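Breakfast habits study: call for participants
Mar 1, 2024
By Halima Adeleke

Keniretti is recruiting adults for a study of breakfast timing and attention during morning desk work. The study compares a self-chosen breakfast eaten before 8 a.m. with the same breakfast eaten after 10 a.m. It does not test any product, and participants are not asked to lose or gain weight.

We are looking for 100 people aged 21 to 60 who normally eat breakfast at least four mornings a week. Participation lasts 30 days and is done mostly at home. Two visits to our office in the Barbier building are required, one on the first day and one on the last. 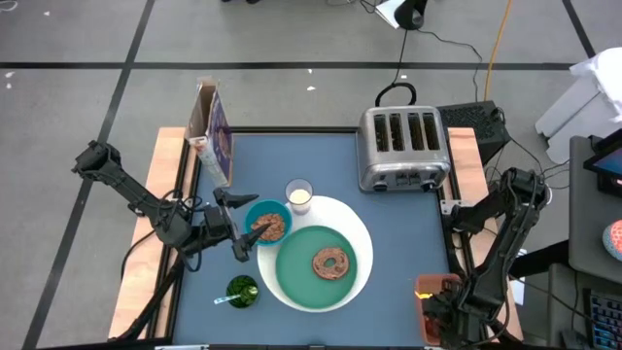 Participants keep a written log of every meal eaten before noon. The log records start time, finish time, each item, and the amount by household measure (cups, slices, tablespoons). Weighing is optional. Entries should be made within an hour of eating -- late entries are accepted but must be marked as late. Coffee, tea and water are logged in the same way as food.

On work mornings, participants also complete a short attention task on their own computer. The task takes six minutes and runs in a standard browser. Phones and tablets cannot be used for it, as the response times are not comparable between devices.

For packaged foods, copy the product name and serving size from the label. Where a box carries several names or slogans, use the product name as it appears next to the nutrition facts.

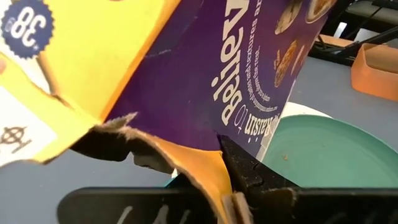 Cereal box panel with the line "Raisin to Believe."

You may not take part if you:
- work night shifts or rotating shifts
- are pregnant or nursing
- take insulin or any other medicine that must be timed with meals
- plan to travel across more than one time zone during the study
- took part in the Trornora pilot last June

Payment is by check after the second visit. Participants who complete the log but miss the attention task on more than five work mornings receive half payment. Parking at the Barbier building is free with a visitor pass, issued at the front desk.

Logs are stored under a participant number. Names and addresses are kept separately and deleted once payment has cleared. You may withdraw at any time without giving a reason -- entries made up to that point are kept unless you ask for their removal in writing.

To apply, request the screening form from Crescencio Moya, study coordinator, extension 1598. Questions on diet records go to Fitriani Lumenta at the same extension. Completed forms are reviewed in the order received, and applicants are notified by mail.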